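Dundano Episode Guide Dataset: README

Hello, and thanks for stopping by! What you have here is a plain-text guide to Dundano, the animated series about a crew of river pilots who drive five walking ferries across a drowned planet, together with tables of its episodes, characters, machines and voice credits. It began as a fan's notebook and grew, as these things do, into something a bit bigger than a notebook, and we thought other people might like to use it for searching, for charting, or just for settling arguments with their friends.

The guide is looked after by Karthik Bandara, who typed up most of the episode summaries, and Ibrahim Dauda, who handles the machine pages and keeps the tables tidy. If you write to us, either one of us may answer, usually in the evening.

What is covered

There are 156 episodes in the guide, which takes in the original run, the sequel series Dundano: Lanemum Rising, and the short revival that followed it. Each episode has one row. You will find the title as it appeared on screen, the title as it appeared in the printed listings (these disagree more often than you would think), a summary of a few sentences, and a list of everyone who speaks.

The character table has 114 entries. We gave an entry to anybody who has a name and at least one line, so the baker from the harbor story is in, and so is the talking buoy, but the silent twins are left out, much as we love them. Characters who change sides, such as Captain Navaratnam, keep a single entry with a note telling you which episode the change happens in. Please be careful with that column if you are watching for the first time!

The appearances table ties the other two together and has 2,784 rows. One row means one character in one episode. A flashback counts as an appearance if it has new animation in it, and doesn't if it simply reuses old footage.

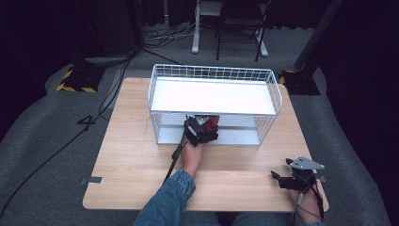
Wire shelf on the worktable, with a red item on the lower level.

The machines

This is the part people ask for most, so we have tried to be generous with it. The five ferries can walk on their own or lock together into the big combined form, known in the early episodes as the Sovstead and later on as the Great Sovstead, after the third season's refit. We use "Sovstead" for both and put the refit in a separate column called refit, which says either before or after. The ferry that forms the left leg was swapped with the right leg in the opening titles of the first season, and lots of guides copied the mistake. Ours follows the episodes themselves.

Toy names are a whole other kettle of fish. The toy line used its own names for several of the ferries, and those are listed under toy_name. If a ferry was sold under more than one name, the names are separated by a semicolon. We haven't tried to record prices, box variations or factory marks. There are people who do that beautifully and we would only make a mess of it.

Files

episodes.csv holds one row per episode.
characters.csv holds one row per character.
appearances.csv holds the links between the two.
machines.csv holds the ferries, the Sovstead, and the enemy machines from Lanemum.
notes.txt is where we put everything that wouldn't fit in a column, and it is longer than it should be.

All the files are saved as UTF-8 with commas between the fields. Summaries have commas of their own, of course, so they are wrapped in double quotes, and most spreadsheet programs will cope with that perfectly well.

How it was put together

We wrote the summaries ourselves while watching, with plenty of pausing and going back. Nothing was copied from the printed listings apart from the titles. For almost 30 episodes the only versions we could get hold of were the shortened ones made for repeats, and these are marked "short" in the source column. If a scene you remember well is missing from one of those summaries, you are probably remembering the full version, and we would dearly like to hear about it.

Spelling was a long conversation between the two of us. Names follow the end credits when there is a credit and the sequel's spelling when there isn't. That leaves a few oddities, and Ibrahim would still like it known that he voted for the older spelling of the moon stations.

Known problems

Voice credits for the second season are thin. The credits rolled very fast and several of the smaller parts were never listed, so you will see "unknown" quite a lot there. The revival's running order is also a muddle: we number by story order, with the broadcast order kept in the column next to it. Two machines in the harbor stories may be the same machine with a new coat of paint, and for now they have separate rows.

Using and sharing it

You are welcome to use the guide for anything that doesn't involve selling it. Please mention the Dundano Episode Guide somewhere in your own page or program, and if you fix something, send the fix back to us so that everyone gets it. Small corrections can be sent as a line of plain text with the episode number and the file it belongs to. Bigger changes are easier for us as a whole new copy of the file.

The next round of corrections goes in during September. Karthik is rewatching the Lanemum episodes before then, so notes on those are especially welcome.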